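From: Jyoti Nautiyal
Date: 2024-11-08
Subject: Re: Stakden export drops rows after 1,000

Garcia wrote:
> Our nightly export from Meton stops at 1,000 rows. The source
> table has 2,097. No error in the log. Is there a limit in the
> config I have missed?

There is no limit in the config. Stakden requests pages of 1,000 and expects a cursor in the reply. Older Meton servers send the cursor in a header, and the 134 build reads it only from the body. It finds none, assumes the last page and exits with status 200.

The same fault hits attachments. Attachments were missing from the export until I patched the reader. 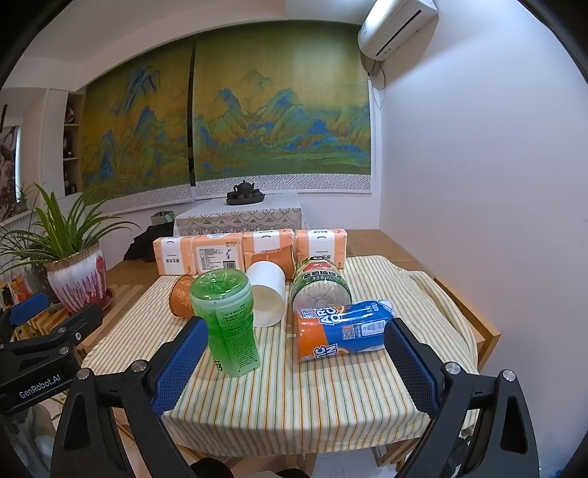 Workaround

1. Set cursor_source to "header" in the export profile.
2. Delete the saved state file. If it stays in place, the next run resumes from the false end.
3. Run the export by hand and compare the row count with the source table.

Attachments use their own state file – delete that one too.

The Zemeck fork has a different reader and I have not tested it. If you run it, please post the first reply header from your log. The patch needs one more review before I merge it, probably later in November.

Jyoti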